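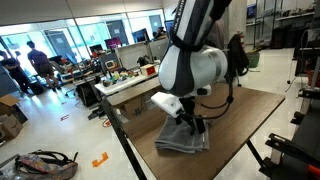 Teaching by demonstration

Teaching by demonstration (also called learning from demonstration, imitation learning, or, in my house, "show and tell for arms") is a family of methods for getting a robot to do a task by showing it the task instead of writing out every motion in code. I've been keeping up this entry for a few years now, and I still get mail asking whether it's the same thing as programming. Sort of! You end up with a robot that does something it didn't do before, but the person doing the teaching may never type a line.

Two ways to show

The first way is by hand, and the textbooks call it kinesthetic teaching. The arm goes into a mode where its motors hold up its own weight and not much else, and you take it by the wrist and walk it through the job. It feels a bit like leading a very heavy dance partner. The joints record where they were at each moment, and that recording is the demonstration. It's quick to learn and you can feel it when the fingers bump the table. The trouble is that your own hands and arms end up in the camera view, so a robot that learns from pictures may learn from pictures with you in them.

The second way is by remote control, or teleoperation. You can do it with a game controller, a 3D mouse, a headset with hand controllers, or a leader arm, a second and often smaller arm that you move while the working one copies you. My own favorite is the leader arm (I am terrible with a game controller, ask my nephew). You give up most of your sense of touch, though, and beginners push down too hard because nothing pushes back. Some setups send the forces back to your hand, and they cost more.

What gets recorded

One run through the task is usually called an episode. It normally holds the joint positions, whether the gripper is open or closed, video from one or more cameras, and a short label such as "fold the towel in half." How many episodes you need depends on the task and on how much the starting position changes. A fixed pick-and-place job played straight back can get by on a single good one. For cloth, the Grislow project's handbook suggests 2000, collected by at least 9 different people so that the robot doesn't pick up one person's habits.

Why towels come up so often

Read a few papers and you'll meet a lot of laundry. A towel is cheap, safe to drop, and surprisingly hard for a machine. A block keeps its shape when you grab it, but cloth bunches and slides, and a corner can vanish under a fold. The gray towel in the photo is already in layers, with the gripper's fingers pressing down onto it, and layers are where I always come unstuck — pinch too shallow and you lift one sheet, press too deep and the fingers just skid on the wood.

Mhairi Sutherland, who taught me on the old Poltbridge rig, had me do 42 folds on a Monday and threw out 13 of them. Most were thrown out for hesitating. A pause while you think looks to the learning software like part of the job, and then the robot stops and thinks there too.

Common problems

Drift is the big one. The robot makes a small mistake, lands somewhere that no demonstration covered, and makes a bigger one. A common fix is to let a person take over partway through and record the rescue as new data. The MacRitchie method, which you'll see in older notes, does this on a fixed schedule, while the Fullton variant waits for the operator to step in. I prefer Fullton's, but people do argue about it.

Mixed styles cause trouble too. If half your teachers fold left to right and the other half fold right to left, a simple learner may try to average them and go up the middle.

See also: teleoperation, behavior cloning, teach pendant, cloth manipulation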